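Cómo comparar dos pinzas en una tarea de limpieza de baño

Esta guía describe el procedimiento que usamos en Bresholm para comparar pinzas de dos dedos sujetando utensilios de mango estrecho. Se parte de un brazo ya calibrado, una cámara de muñeca y el controlador Kirkegaard en modo posición. La tarea se graba en el banco Gamwood, un módulo de baño con inodoro electrónico.

1. Preparación

Monte la primera pinza y actualice en el controlador la masa de la herramienta y el centro de gravedad. Repita la calibración mano-ojo cada vez que cambie de pinza, incluso si la brida es la misma. Un error de TCP de pocos milímetros pasa desapercibido con cajas y botellas, pero con un mango cilíndrico desplaza el punto de contacto hacia la punta de los dedos.

Fije la exposición y el balance de blancos en manual. El registro se hace con Brurnside a la frecuencia nativa de la cámara. 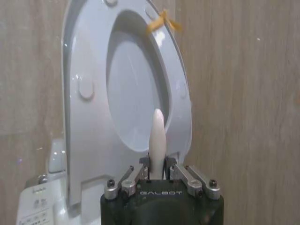

La exposición se ajusta con la tapa levantada y el utensilio ya en la pinza. El caso difícil es blanco sobre blanco: el mango queda superpuesto a la parte baja del hueco ovalado de la tapa y el contraste entre ambos es escaso. Baje la exposición hasta que el brillo del borde izquierdo del mango se distinga sin saturar. Los topes redondos de la tapa sirven como referencia de enfoque. Compruebe también que los dos dedos negros se ven completos en la zona de cierre; si el varillaje los oculta, corrija la inclinación de la cámara y recalibre.

2. Ejecución

Programe 11 agarres por pinza, con la misma pose de aproximación y hasta 218 mm de recorrido vertical tras el cierre. Mantenga constantes la velocidad y la fuerza nominal. Entre agarres, devuelva el utensilio a su soporte con el brazo, no a mano.

Anote en cada intento:
- apertura final de los dedos
- corriente del motor al cierre
- giro del mango respecto al eje de la pinza
- pérdida de agarre (sí/no)

3. Análisis

Exporte los registros en CSV y descarte los primeros 3000 ms de cada uno, que corresponden al arranque del controlador. Compare la dispersión del giro antes que la media: una desviación constante se compensa en el TCP, una variable no. Si la corriente sube entre el primer agarre y el último, revise la lubricación de los pivotes y repita la serie completa.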